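Clisbridge Studies: Take Part

People Wanted for a Study of Small Things and Where We Put Them

Print this page | E-mail to a friend

Do you own a pouch full of bits and pieces that you keep meaning to sort out? Do your markers live in one drawer, and their caps in another? We would love to meet you. The Kitelix study is looking for adults in and near Clisbridge to come and tidy a table for us through November, and we will pay you for your time. 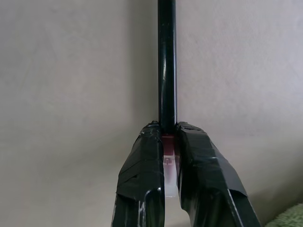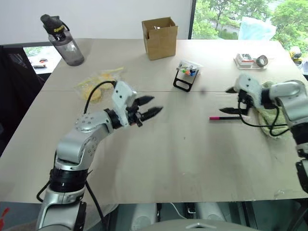 Second picture: a clear pouch of small pieces, with a marker and a towel on the same table.

Qianru Li
Study Coordinator, Kitelix

I have been putting things into pouches for as long as I can remember. My grandmother kept her sewing snaps in a mint tin, and my mother kept the mint tin in a bag, and the bag had a drawer that was known to everyone in the family as "the drawer," so I suppose I came by this work fairly. When I tell people what we study, they laugh a little and then, almost every time, they tell me all about their own kitchen table - what sits on it, who left it there, and which things they have been stepping around since spring.

Those are the stories we are after. Kitelix looks at the small, ordinary job of clearing a tabletop: picking up pens and markers, folding or bunching a towel, deciding whether a little colorful piece of something goes in the pouch or stays out where you can reach it. We want to see what people choose first, what they leave until last, and what they think belongs together. The results will go into a plain-language booklet for schools, libraries and anyone who has to share a table with other people.

What you would be doing

You would come to our room on the second floor of the Guo Building for one visit. We will sit you down with a cup of coffee or tea (or water, if you're like my colleagues and already had three cups before lunch), go over the consent form together and answer your questions. Then we will show you to a table with everyday things on it and ask you to put them away however you like.

After the first table we set out a different mix of things and ask you to do it again, this time with a short list of what needs to go where. You will have a few containers to choose from, including soft pouches, and you are welcome to leave one unused if you don't care for it. Between tables you can rest, stretch or chat. Plenty of people like to chat, and I'm one of them.

At the end we sit down again and talk through what you did. Please don't study for this part! I may ask why the pens went in ahead of the small pieces, and "I don't know, they just did" is a perfectly good thing to say. I have written it down many times.

A bit about the things themselves

We use the kinds of items you would find in a desk or a kitchen drawer. Markers and pens of different thicknesses, little plastic pieces, small towels and cloths, clips, string, and clear pouches where you can see what you've put in. Our stock has grown to 387 items, and 193 of them are small enough to get lost down the side of a sofa, which is where I would have lost them at home. You will only meet a handful of these on your visit, I promise.

We are also testing a set of labels we call Fuvotine labels, which go on the outside of a pouch. Some visits include them and some don't. If yours does, we will show you how they work before you begin, and you can tell us frankly if you find them more bother than help.

Who can take part

You should be 18 or older and comfortable picking up small objects, either standing or sitting. The table can be used with a chair or a wheelchair, so please let us know which suits you. You don't need to be tidy. I would like to say that again for the many kind people who have written to apologize for the state of their desks: you don't need to be tidy, and we are especially short of people who would say they aren't.

Left-handed people are very welcome, as are people who use only one hand, people who wear reading glasses, people who have packed up houses or classrooms for a living, and people who have hardly packed a suitcase. If you have done a Kitelix visit before, we can't book you again in this round, but do pass this page along to a neighbor.

What you will get

Each person receives $200 for a completed visit, paid by check or by gift card, whichever you prefer. If you need to stop partway through, you can, and we will pay you for the part you did. We also cover the bus or parking within Clisbridge; bring your ticket or receipt to the front desk. We hope to see 400 people in all before the round closes at the end of November.

Morning visits start at 9:30 a.m. and afternoon visits at 1:30 p.m. We have a smaller number of 5:30 p.m. visits for people who can't get away during the day, and those go quickly, so mention it early if that's what you need.

Your privacy

Your name is kept apart from your notes and your answers. We don't ask about your home, your income or your health, apart from anything you would like us to know so that we can set the table at a good height for you. You may ask us to remove your notes from the study at any point before the booklet goes to the printer.

How to sign up

Stop by the front desk of the Guo Building and ask for a Kitelix card, or use the sign-up form on our Take Part page. Tell us your name, the best way to reach you, whether mornings, afternoons or evenings are better, and anything that would make your visit more comfortable. You needn't write a long note, though I do read the long ones, and I enjoy them very much.

I answer every message myself, usually by the next working day. If you haven't heard back from me after that, please try again - it may have slipped into the wrong folder, and I would hate to miss you. Groups of friends may book visits on the same day, but each person will do the tables alone, with a waiting area next door for everybody else.

Please wear whatever you like, bring your glasses if you use them for close work, and leave your own pouch at home unless you'd like to show it to me over coffee. I would be very happy to see it.

Filed under: Take Part, Paid Studies, Home and Desk

Print this page | E-mail to a friend

Recent calls
Readers wanted for the Fuvotine label leaflet
Front desk assistant, Guo Building (part time)
Tell us about your junk drawer: a short mail-in survey
Clisbridge residents sought for a study of shopping lists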